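### 3.2 Collecting demonstrations with hand-held grippers

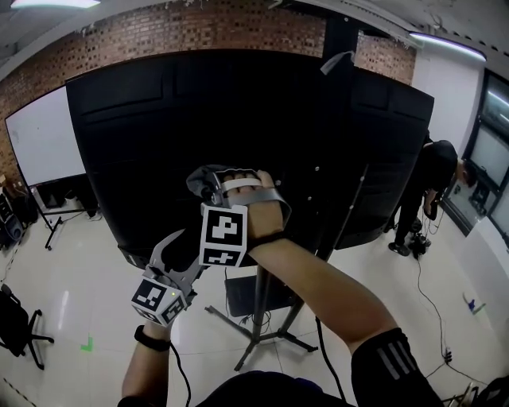
**Figure 2.** Recording in the main room, from the operator's head camera. Each gripper is strapped or held in the hand and carries a white marker block with black square patterns.

Every example in the Skornora set was made by a person, with no robot in the loop. The operator holds one gripper in each hand and does the task at a natural pace, while the head view is recorded alongside the two gripper streams. We were delighted by how quickly people took to this. Most new operators were giving us usable episodes within their first session, and several asked to stay on for a second one!

The marker blocks do a lot of work for such simple parts. Whenever a block is in the head view, we can recover the pose of that gripper in the head frame and use it to correct drift in the hand trajectory. Patterns on more than one face help when the wrist turns, which happens all the time in two-handed work. Reaching tasks around large objects, such as the tall black panels in Figure 2, are the ones we enjoy most as test material: the hands travel far, come close together and work well above the waist – motions that are thin in our earlier tabletop data.

We kept the rooms as they were. Furniture, cables, shiny floors and other people at work all stay in the recordings (see the right side of Figure 2), and we want the policy to learn from that variety. Operators were given a goal and a starting position, and chose their own grasps and order of steps.

In total we gathered more than 4000 episodes from 93 operators. Radka Vukčević and Mwanaisha Lukumay went through a shared subset of 342 episodes separately and marked the start and end of each contact. Where their marks disagreed, they watched the episode together and settled on one label. We dropped 136 episodes from the full set, mostly for long stretches with both marker blocks hidden from the head camera. Short gaps are filled from the inertial data as described in Section 3.3.

One early lesson came from the Vaher pilot. Operators who watched their own replay between attempts began keeping their hands in view without being told to, so we built the replay into the protocol for all later sessions. It adds little time, and people really like seeing it.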